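6.4 Loss of tracking on one gripper (fault 2181)

Applies to the Oei hand-held gripper pair with Asley recording software.

Fault 2181 is raised when the pose of one gripper freezes or jumps while the other continues to update. The recording does not stop by itself. Data saved after the fault must not be used for replay on an arm.

CAUTION: Replaying a trajectory that contains a pose jump can drive the arm into the table at full commanded speed. Delete the episode before you clear the fault.

1. Press Stop in the Asley window. Note the episode number.

2. Bring both grippers over the table with the claws pointing away from you and the marker cubes in view of the head camera. Keep your sleeves and the cables clear of the cube faces.

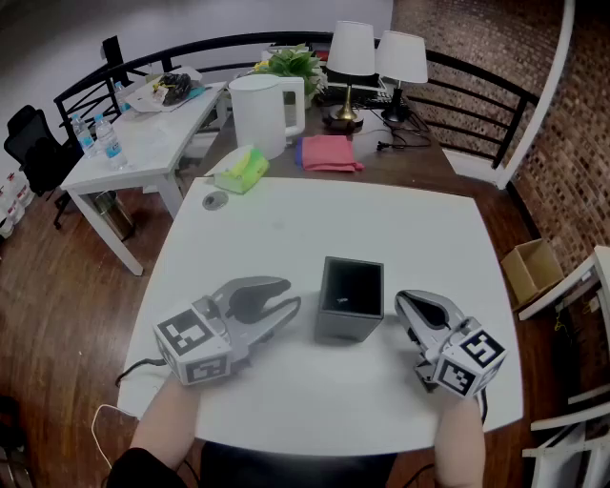
Hold this position until both status lines read TRACKED. If one line stays at LOST, wipe the cube on that side with a dry cloth and check that it does not turn on its mount. A cube that turns by hand must be refitted and recalibrated (section 4.2).

3. Check the cable on the affected side. It must have enough slack to reach the far edge of the table without pulling.

NOTE: A cable under tension can cause fault 2015 (link dropped) shortly before 2181. If both are in the log, correct 2015 first.

4. Bring the grippers toward each other at working height. Watch the live view from each gripper camera for freezing or delay.
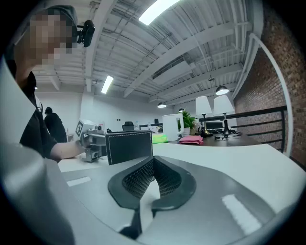

5. Open and close each gripper 3 times. The width reading must follow the fingers without a step.

6. Delete the affected episode, then select Clear Fault.

If the fault returns

Replace the cable and repeat from step 2. If 2181 is raised again, take the pair out of service and send the log to Zurngate support.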